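# Looking after small collections at home

Most family collections (coins, badges, shells, medals, pressed flowers) come to grief in sheds and roof spaces. The advice below comes from the handling days Leanne Treloar ran at the Bainbridge local history museum in February.

**Where to keep things**

- Choose an inside wall, off the floor. A hallway cupboard is usually fine, a laundry never is.
- Keep medals and coins out of PVC sleeves. The plastic goes sticky and leaves a green film on the metal.
- Don't store shells in oak drawers. The wood gives off acid and the shells get a white, powdery bloom.

**Cleaning**

- Dust with a soft brush, working towards you.
- Leave the tarnish on old coins. Polish takes metal with it, and collectors pay less for a shiny one.
- Don't wash anything painted, glued or mended.

**Labels**

Write on acid-free paper in soft pencil and tuck the label in beside the object. Never use sticky tape. Phyllis Inskip catalogued 271 of her father's badges this way, using a plain exercise book with one line for each: number, what it is, where it came from, any damage. She had 17 with no history at all and wrote "unknown", so the next person doesn't go hunting for a missing page.

**Boxes and cases**

Give each fragile piece its own space and pad it with unbuffered tissue. Cotton wool snags on anything with a rough edge. Open cases flat on a clear table before you take anything out. 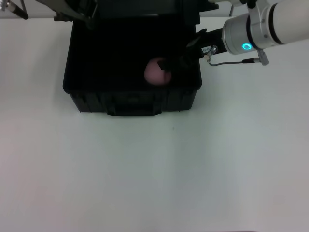
*Black plastic case, lid up, with a small pink round object inside.*

Check everything twice a year for insects and damp. If you find live beetles, bag that box and keep it away from the others.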